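Bringing a picture-straightening robot onto the day shift

By the Arnell workplace team, Driston
Updated 7 Jun 2022

If your building is anything like ours, you have corridors full of framed prints and somebody who walks around with a level in their back pocket. We look after almost 2850 frames at Drotlow, and when the arm came in, our hanging crew had plenty of questions about their own jobs. Fair enough too! What follows is how we would set things up if we were starting over.

Start with the people. Sit down with the crew before any training and ask which parts of the work they'd happily hand over and which they want to keep. Ours were glad to lose the bending and reaching, but they wanted the final say on how a wall looks, so we wrote that into the roster.

Next, rehearse in the simulator. Load one frame on a plain wall, tilt it, and bring the open gripper up slowly from below. Let everyone on the crew have a go at the controls, including the ones who swear they're hopeless with computers.

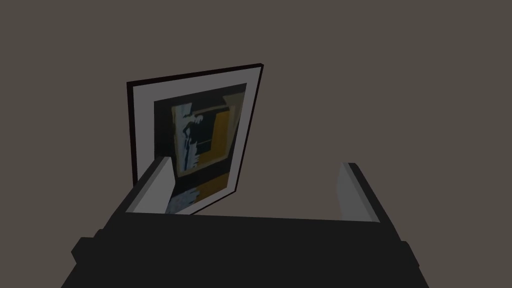
Keep these sessions short, and leave time for a chat and a cup of tea afterwards. We set aside 70 minutes and found the talking was worth as much as the driving. Write down any approach that feels wrong to the person at the controls — they've handled frames for years and will often spot trouble before the software does.

Once you're out on the real walls, pair each run with a crew member who can stop it at any time. Set the stop button within easy reach and try it before the first frame of the day.

Last of all, change the job descriptions to match the work. Checking, logging and deciding are skilled tasks, and our pay grades were adjusted in August to say so. The Zwane log sheet has 19 lines to a page, so print a few spares.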